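Zwei Greifer, ein Tisch: was wir beim Vergleichen gelernt haben
Notizen zum Vortrag
13. September, Lotte Stevens 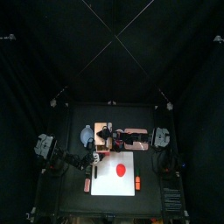

Folie 1: Unser Aufbau mit zwei Armen, von der festen Kamera aus gesehen, Schneidebrett in der Mitte.

Guten Morgen zusammen, und schön, dass ihr trotz des Regens so früh hergefunden habt! (Kurz warten, bis hinten alle sitzen.) Ich fange mit dem Tisch an, an dem wir seit dem Frühjahr mehr Zeit verbringen als an unserem eigenen Küchentisch. Schwarze Platte, ringsum schwarze Vorhänge, von links und rechts je ein Arm. Wer letztes Jahr bei Unnithan im Labor war, kennt das noch mit weißen Wänden und den vielen Schatten.

Auf das weiße Brett zeigen. Das rote Ovale darauf ist unser Lieblingsteil, glatt und rundlich, also genau das, woran sich Greifer gern blamieren. Dahinter die blaue Schale und das Holzbrett, rechts das rosa Tablett, das durchscheint und dabei auch noch spiegelt. Dazu später mehr, die Tiefenkamera hat uns da wirklich Nerven gekostet.

Zum Vergleich selbst: Wir haben die Finger von Sustum gegen die von Fukotari antreten lassen, mit demselben Regler von Flulley und denselben Aufgaben. Fast 500 Griffe pro Satz, verteilt auf 5 Tage. Bitte dazusagen, dass wir nach je 50 Griffen neu kalibriert haben, das wird immer gefragt.

Ergebnis in Worten, die Tabelle kommt auf Folie 4: Sustum ist bei flachen Sachen sicherer, weil die Spitzen schmaler sind und gut unter einen Rand kommen. Bei runden Teilen hat mir Fukotari besser gefallen, die Finger geben ein bisschen nach, und man sieht dem Arm richtig an, dass er weniger nachfassen muss. (Hier nicht ins Schwärmen geraten, Lotte!)

Kabel nicht vergessen. Die hängen in Schlaufen an den Armen, und die Länge haben wir lange unterschätzt. Zu kurz, und das Handgelenk kommt nicht in die Endlage. Zu lang, und sie schieben sich vor die Kamera. Wer so etwas nachbauen will, darf mich in der Pause gern ansprechen, ich habe die Maße dabei.

Überleitung: Im Oktober wiederholen wir die runden Teile mit anderem Licht. Dann Folie 2, Video starten, Ton aus.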